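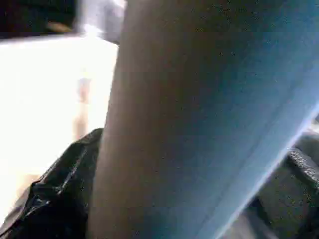 Slide 1. Wait for the latecomers. There will be latecomers, it's a talk about tidying.

Good afternoon. I've moved house three times and I've learnt that my possessions breed in transit. Pause. If no laugh, carry on quickly.

Slide 2. The black bag problem. Anything put into a black bag "for now" is as good as buried. Noboru Sasaki opened one of his after 47 weeks and found his own tax papers and a very old scarf. He was delighted about the scarf.

Slide 3. Clear out by shelf, never by room. A room takes a weekend and a marriage. A shelf takes an evening – two if it has photographs on it.

Ask for hands up: who owns a drawer of cables? Keep mine down.

Slide 4. The Tarkura list. More than 299 lines when I first wrote it, most of them "misc". Read out the first few, slowly. Skip the one about the fondue set if my sister has come.

Slide 5. Labels. Write what is in the bag, on the bag, before you tie it. Takumi Hayashi wants to argue for numbers instead – give him a minute, then the next slide.

Questions until four. Chairs need stacking afterwards, so look busy.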